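3.2 Materials and table layout

The play kitchen was assembled from ordinary toy sets and laid out on a plain white tabletop. We wanted the table to look like one a child had been using for a while, with cookware, dishes and pretend food mixed together. Nothing was fixed down, and every item could be lifted with one hand by the children in the study.

We sorted the items into three working groups before the sessions began. Cookware included the pan, the pot, the spatula and the colander. Dishes included the plate and the cups. Food included the banana, the orange slice, the ketchup bottle and a few smaller pieces. The toy toaster oven gave us more trouble. Two of the coders, Nusrat Bangash and Bezawit Kumsa, first put it with the cookware, while Soon-im Heo argued that children treat it as a place, something you put things into or next to. We followed her reading, and in the analysis the oven is coded as a location only.

Figure 2 shows one of the layouts. The ketchup bottle lies on the gray plate, the spatula reaches into the pan, and the green cup is on its side against the oven. Layouts of this type were called "mid-play" in our notes, to set them apart from the "put away" layouts, in which each cup stood upright and food was kept off the dishes.

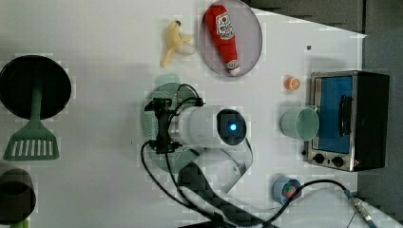
Figure 2. A mid-play layout of the toy kitchen, seen from above.

The difference between the two kinds of layout matters for how we score tidying. In a put away layout, a child who moves a cup has usually chosen to start a new game. In a mid-play layout the same movement may be tidying, or it may be a continuation of a game that the child imagines somebody else left behind. We therefore asked the coders to write down what the child said while moving the item, and to leave the purpose blank if the child said nothing. Of the 362 moves in the final set, those with a blank purpose were kept in the counts of handling but left out of the comparisons in Section 4.

Food on a dish was treated as a pair. If a child picked up the plate with the bottle still on it and carried both to another part of the table, this was scored as one move. If the bottle rolled off on the way and the child went back for it, the second trip was scored separately. Cups with food inside them were handled by the same rule. The pan and spatula were more difficult, as children often pulled the spatula out by its handle and then held it for the rest of the session - sometimes using it to push other things around. Contact made with the spatula was noted but was not scored as a move unless the item ended up in a different area of the table.

For this purpose the tabletop was divided into four areas by eye. No lines were drawn on it. In an early trial at the Sornby playroom we had marked the areas with tape, and the children took the tape for roads or walls and arranged the food along it, so it was removed before the May sessions.

The coders worked separately and then met to compare their sheets. Most disagreements were over small pieces of food, which were easily hidden under a hand or a dish, and over whether an item leaning on the oven should be described as next to it or against it. Shamim Bajwa settled these cases from the session notes. After the first round we dropped "against" as a code and used "touching" in its place, which the coders found easier to apply. Sheets completed before this change were recoded by Sobia Bajwa.

The same items were used at the Evby site, with two replacements for pieces that had gone missing. Children there had more time with the table before scoring began, and their results are reported separately.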